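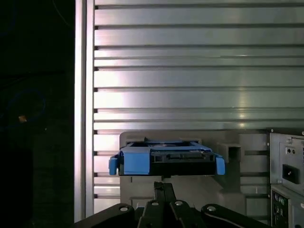
Home | Syllabus | Handouts | Lab hours

PC Hardware Basics, Handout 3: Drives and Caddies
Sieglinde Wiegand, January
3 comments | Share

A caddy is the plastic tray that carries a hard disk in and out of the drive cage. Blue parts are the ones you may touch: squeeze both release tabs and pull straight. Don't twist. The data and power connectors break easily.

Before you start, shut down, unplug the cord and lay the tower on its side.

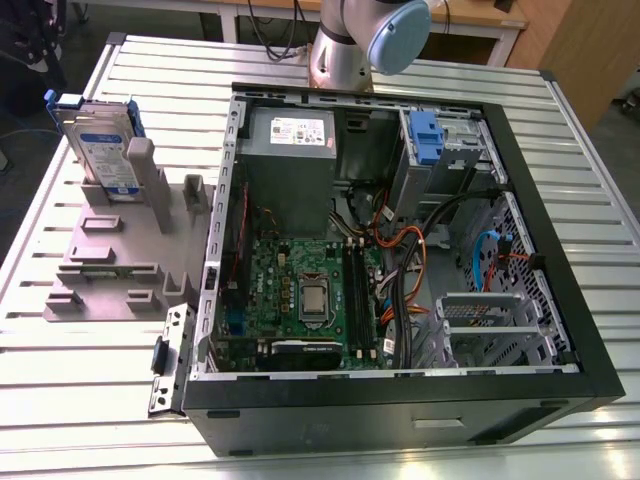
Handout 3, p. 56

In the tower, find the blue latch on the drive cage, then follow the cables back to the power supply. The processor has no cooler on it, so keep tools away from the socket. Small boards and drives go in the gray fixture to the left of the case, never on top of the motherboard.

Write down the drive label before refitting. Lab reports go to Jahangir Kodikara, room 103.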